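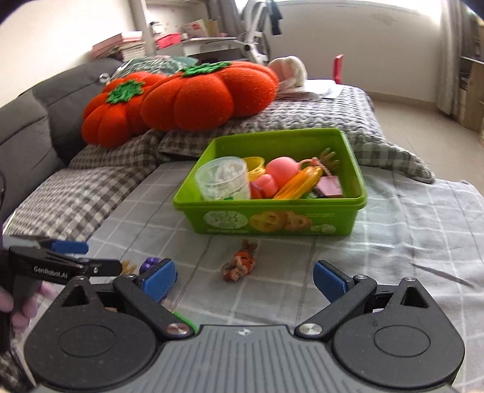
Tidying toys is the chore I keep coming back to when someone asks whether household robots are ready. Washing dishes has a machine already. Floors have one too, provided you clear them first. Putting small things in a box has no machine, and the reasons are dull and mechanical.

Start with the objects. A parallel gripper likes two flat, opposed faces and a known width. A thin card box meets that spec. A bunch of beads does not, and soft rubber deforms before the force reading means much. Set the closing force for the hard plastic and you flatten the plush. Set it for the plush and the hard plastic slides out on the lift.

Then the surface. Most published pick tests use a rigid table. A blanket gives under the fingertips, and the height of the object depends on how hard you are already pushing. In my August notes for the Flotberg planner I logged 463 simulated picks on a soft plane. With the default approach height, the fingers dug into the cloth often enough that I stopped tuning the grasp and rewrote the approach.

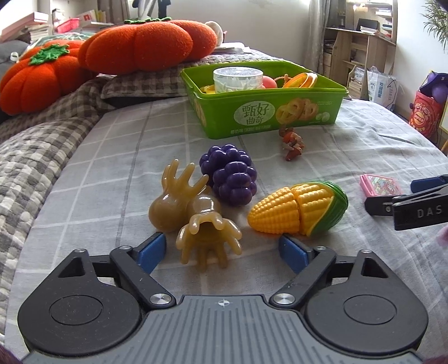 Nasrin Shirazi commented on the previous post that I am measuring the wrong thing: people will put up with a slow robot, and even a clumsy one, but they will switch it off the first time they have to stand next to it. Her figure for an acceptable evening run was 12 interventions per 400 items. That works out to 3 percent, and I have no setup near it.

I agree with the metric. Unattended time matters more than seconds per pick. The Ketbridge scripts count a retry as free, and I have changed my copy so that a third retry on the same item ends the run.

The last problem is placement. Dropping things into an open box is easy while the box has room. Once it fills, each item has to be turned or pushed down, and a push is a contact task that my planner treats as a collision.

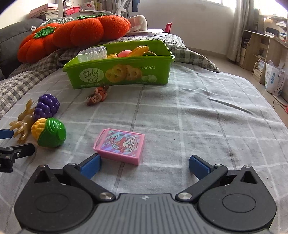

Flat case on a grid-patterned sheet, jaws open.

My answer for now: box-shaped items on a firm surface, yes. A mixed pile on bedding, no. Next I am replacing the fixed closing force with a slip threshold and rerunning the same 463 picks.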